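Search this site Search
Course home Handouts Timetable

Working Safely with Two-Arm Benches
Handout 4: Rules and good practice for cloth handling

Course leader: Elmarie Mahlangu
Practical sessions: Adom Laryea, Karla Carrillo
Revised September 14, 2024

Read this before your first practical. You will be asked to sign the bench sheet, and signing it means you have read the handout to the end.

1. What the handout covers

The course uses two-arm benches for all the cloth work. Handout 3 dealt with the arms themselves: joints, reach, payload, and how the controller shares a task between left and right. This one is about how we behave around them. Some of it comes from published safety standards, some from the site rules at the Marikar building, and some is simply what we have agreed to do after several years of running the practicals. I have tried to say which is which.

You do not need to own a copy of any standard. The library has the current editions of ISO 10218 (parts 1 and 2, industrial robots) and ISO/TS 15066 (collaborative operation). Look through the contents pages at least. ISO 12100, on risk assessment in general, is the best one to start with if you have never read a standard before.

2. Must, should and may

Standards use these words in a fixed way, though the exact words differ from one to the next. ISO documents write "shall" for a requirement, "should" for a recommendation and "may" for something allowed. In our own bench rules we write "must" in place of "shall", as it reads more naturally.

When you write up a risk assessment for coursework, keep to this. A sentence such as "the operator should stop the arms before reaching in" is a recommendation. If you mean that reaching in without stopping is forbidden, write "must". Last year a good many reports lost marks on exactly this point.

3. Hazards on a cloth bench

People tend to relax when the workpiece is soft. A shirt cannot cut you or fall on your foot, and the arms move slowly when they are folding. The hazards come from the arms and from the space they share with you, and those are the same whatever is on the table.

Consider the following for every session:

Crushing between an arm and the tabletop. The grippers work close to the surface, so there is always a point in the cycle where the gap is smaller than a hand.

Crushing between the two arms. This is the one people forget. With a single arm you can learn where it will go. With two, one may be still while the other comes across to meet it.

Pinching at the finger pads. The force is limited but it still hurts, and a trapped finger makes people pull back sharply.

Snagging. Sleeves, lanyards, long hair and loose cuffs can be taken up by a gripper that is set up to pick up fabric. It has no means of telling your sleeve from the one on the table.

Cables. The cables on the upper arms need slack in order to move. Slack cable can catch on things, and a strained connector may fail partway through a movement.

Tripping. Tripods, chairs and extension leads get moved during the day and are not always put back.

4. Before you switch on

The steps are in order. Do them in order, even if the last group has only just left.

4.1 Read the bench log. If the last entry is a fault, stop and find Adom or Karla.

4.2 Walk once round the bench, including the back. Look at the floor as well as the table.

4.3 Follow each cable by eye from the arm to where it leaves the bench. You are looking for tight bends, rubbing, and plugs that are not fully home.

4.4 Check the finger pads. They are a wearing part. A pad that has lifted at a corner will drag the cloth and spoil your results, and one that has come off leaves a hard edge. Spares are in the Celow tray in the tool drawer. Fit them with the power off.

4.5 Press the emergency stop, confirm that the controller reports it, and reset. Every person in the group must do this once, at the start of their first session, so that each has had a hand on the button.

4.6 Agree out loud who holds the stop. That person does nothing else. They do not take notes and they do not straighten the cloth.

5. Laying out the workpiece

Good practice here is partly about safety and partly about getting results that another group could repeat.

5.1 Use one garment at a time. Spare garments go in a bin away from the bench, never on the corner of the table.

5.2 Place the garment with the arms stopped and the stop held. Put it down, take your hands away, step back behind the line, and only then say "clear".

5.3 For the crumpled-start exercise, do not tidy the garment. Drop it or push it together as the exercise sheet says and leave it. Smoothing out one awkward fold changes the task, and your figures will no longer compare with anyone else's.

5.4 Note which features can be found by eye from the operator's position: label, collar, buttons, cuffs. Write them on the sheet before the first run. A shirt with its label and a button or two showing is a much easier start than one lying with everything hidden, and the sheet needs to record that.

5.5 Anything tall on the tabletop must be entered in the controller as an obstacle, or taken off. This includes containers that seem well out of the way. The forearm of a robot sweeps through more space than its gripper does, and the planner only avoids what it has been told about.

Look at the layout on the orange shirt bench with 5.4 and 5.5 in mind, and make your own list before the practical. Montserrat Bautista will collect the lists at the door and go through them with each group.
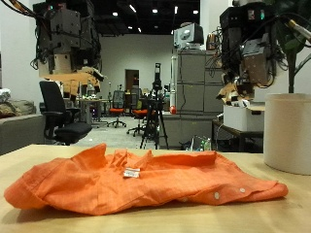
6. While the arms are live

6.1 Stay behind the line. If there is no line on the floor, the rule is one full arm's reach of the robot plus one of your own.

6.2 Nobody reaches over the table for any reason. If the cloth slides off, let it go.

6.3 Keep the speed cap at the value on the bench card. For our benches it is 400 millimetres per second in free movement, and the controller lowers it further near the surface. This is a site rule and is stricter than the maker's default. Do not raise the cap to save time at the end of a session.

6.4 A status light shows a state of the machine. It does not give you permission to enter. The colours differ between makes and even between versions of the same arm, so learn the ones on your own bench from the card. Whatever a light is showing, treat the arms as able to move until you have stopped them yourself.

6.5 If two people disagree about whether to stop, stop. The run can be done again.

6.6 Chairs stay pushed back from the bench while the arms are live. Operators stand. If standing is difficult for you, tell Karla beforehand and we will set a seated position outside the line, with the stop on an extended lead.

7. Grippers and cloth

Grip force must be set for the fabric and not for the arm. The values on the bench card are for cotton shirts of ordinary weight. For anything heavier, begin from the card value and go up one step at a time, with a test pull at each step.

Avoid gripping on buttons. A button held between the pads can crack or shoot out, and eye protection is required for any exercise using the placket side of a shirt. Safety glasses are by the door.

When both arms are holding the same garment, the cloth joins them. If one arm is stopped and the other carries on, the garment is pulled tight and may tear or slip free suddenly. For this reason both arms must be on a single stop circuit. Separate stops that act on one arm each are not acceptable on our benches, even as an addition. The Jultau controllers are wired this way already. If you are visiting another site and find it done differently, ask before you start.

8. Recording runs

Log every run, including the ones you abandoned. The class record stood at 1,766 runs at the start of September, and it is useful only because the failures are in it. For each run write down:

— garment and its reference number
— starting state, from the list on the sheet
— objects on the tabletop and whether each was entered as an obstacle
— grip setting, left and right
— how the run ended, and who called it
— any stop, planned or otherwise, with the reason in one line

If a fixed camera is used, do not move its stand between runs in the same set. If it gets knocked, start a new set and say so.

9. Reporting

A near miss is anything that would have hurt someone or broken something had it gone slightly differently. Report it the same day, on the short form, even if you think it was your own fault. No marks are taken off for a near miss. There were 23 reports last year, and 9 of them concerned objects left on or beside the table. Clause 5.5 was written because of those.

Injuries of any kind go to the course leader straight away. Keep the bench as it is until someone has looked at it.

10. For the seminar

Come ready to talk about these. Short notes are enough.

a) Araceli Ayala's report on the Conar trial recommends that the person holding the stop be changed every twenty minutes. Is this a "must" or a "should"? What would you want to know before deciding?

b) Take clause 6.1. Our rule for benches with no floor line is easy to remember but crude. Using the separation distance method in ISO/TS 15066, say which quantities you would have to measure to replace it.

c) Clause 5.3 tells you to leave the cloth alone. Find one other clause in this handout that is mainly about good data, and say whether it also has a bearing on safety.

d) Rewrite clause 6.2 as a requirement that could be checked by an inspector who was not in the room at the time.

Reading for next week: ISO 12100, the clauses on risk estimation and risk evaluation. Bring your signed bench sheet.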